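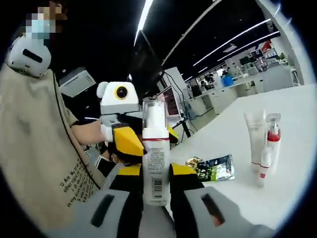
Sorting out the shelf stock, Clodudthorpe

The big sort-out was in December. We had 52 things to get through, mostly toiletries and snacks, all out of the boxes that came over from Trodberg. Everything picked up, looked at, put in the right crate. Sounds easy. Took till gone 4 in the afternoon and that was with a short lunch.

How it went, for anyone doing the next one:

Bottles first. Pump ones stay upright, caps on, labels facing out so the barcode can be found without turning the whole lot round. Anything with a cap missing goes in the Vatach crate (the green one with the bad handle) and gets dealt with later.

Packets after that. Small foil ones are a pain, they slide under everything. Do them on the big white table and keep them away from the edge. Bags of crisps and the like go flat, one layer, don't stack them or you get crumbs.

Crates are numbered 1 to 5 down the side. Number 2 is full, please dont put anything else in it. The list is in the Vieira folder by the door, tick things off as you go and not at the end, last time we had to do half of it twice.

Foil packet and snack bag

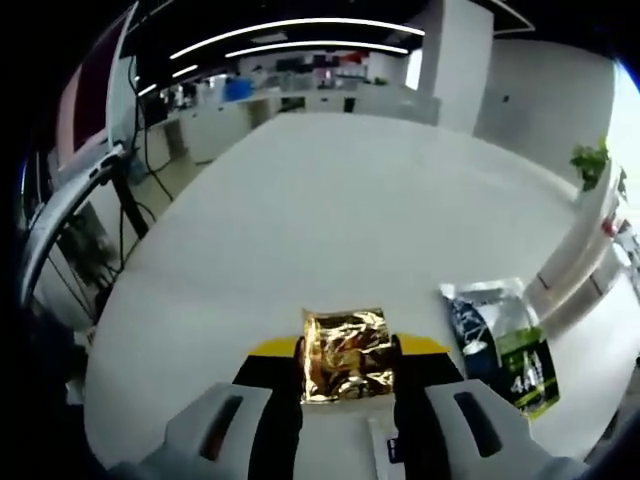
Small square packet in crinkly gold foil, snack bag lying next to it. Silvery top, navy panel, bright green and black lower down, big white 4 on it.

Couple of notes while I remember. The gold foil ones look the same from every side so put the flavour on a sticker before they go in the crate. Shiny bags are a nightmare under the ceiling lights if you're trying to read the small print, take them over to the window. Sticky labels are in the drawer, there were two rolls, now there is one and a bit.

Still to do: tins, teabags, the box marked "misc" which I have not opened and don't intend to before lunch. More pictures to go up once thats done. If you took any yourself put them in the shared folder, full size please, with the crate number in the name so I can match them to teh list.

Back to gallery index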